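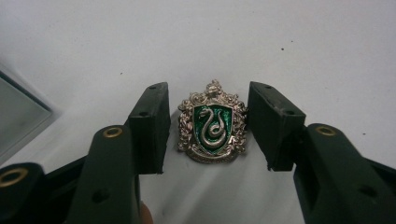 Kalten Player Hub: pre-update checklist, with reviewer comments
Build under review: Mukham, candidate 2
Checked by: Inger Hallgrímsson
Signed off by: Mahnaz Tehrani (see end)
February 16, 2022

Mark each line Pass, Fail or Hold. Comments go under the line they belong to. "Looks fine" is a comment only if you say what you looked at.

SIGN-IN

1. Existing players stay signed in after the update.
Pass.
Comment: Stayed signed in on both test consoles. The older one took long enough that I checked the network cable, then the router, then went and got a sandwich.

2. Parental PIN survives the update.
Pass.
Comment: Same PIN, same four attempts before lockout. I know about the lockout from personal experience.

3. Guest profile can be removed.
Fail.
Comment: It can be removed. It comes back on restart with its avatar and all its settings. Logged in December, closed as "cannot reproduce," reproduced by me today in the time it takes to turn a console off and on.

FRIENDS AND PARTY CHAT

4. Friends list loads at the full limit of 1000.
Pass.
Comment: Used the Cuevas dummy accounts. Scrolling stutters near the letter M. I can live with it, and so can anyone with that many friends.

5. Mute holds when a player leaves and rejoins the party.
Fail.
Comment: Mute icon is still showing, audio is not muted. Please treat this as a blocker. The players who need muting are the same ones who leave and rejoin.

6. Party invite sound respects the volume slider.
Hold.
Comment: Works at every setting except zero, where it plays at full volume. Waiting to hear from the audio team whether this is a bug or a philosophy.

CAPTURES

7. Clip button saves the last 90 seconds.
Pass.
Comment: Tested in Valtance (racing, menus, pause screen). The pause screen clip is exactly as thrilling as it sounds.

8. Clips stay on the console until the player deletes them.
Pass.
Comment: Set the clock ahead past the old 7 day cleanup and everything was still there. The settings page still says clips expire. Text needs to change before release.

9. Screenshots keep HDR when copied to a USB drive.
Hold.
Comment: Need a second TV to compare. The one in the small test room makes everything look like soup.

STORE AND LIBRARY

10. Refunded games leave the library.
Pass.
Comment: Gone within about a minute. The recommendation row then suggested I buy the game I had just refunded.

11. Sort order is remembered.
Pass.
Comment: Third candidate in a row that I expected this to fail. I checked again after lunch out of spite.

12. Cancel button on the purchase screen is selected by default.
Fail.
Comment: Buy is selected. Cancel is gray on a slightly different gray. We agreed on this one last year, in writing, and I have attached the writing.

ACCESSIBILITY

13. Screen reader names every item on the home row.
Hold.
Comment: Everything is named. The Valtance tile is named "tile_new_final_b." Easy fix, please and thank you.

14. Text size setting applies to pop-ups.
Pass.
Comment: Largest size pushes the OK button close to the bottom on long messages but it can still be reached with the stick.

RESULT

Not ready. Lines 3, 5 and 12 need fixes and a new candidate. Lines 6, 9 and 13 stay on hold.
I. Hallgrímsson

Sign-off comment: Agreed on 5 and 12. I would let line 3 go out with a known issues note if it comes to that. Inger does not agree and has asked that I record it here. Recorded. Line 9, use the TV in my office, but put the input back where you found it.
M. Tehrani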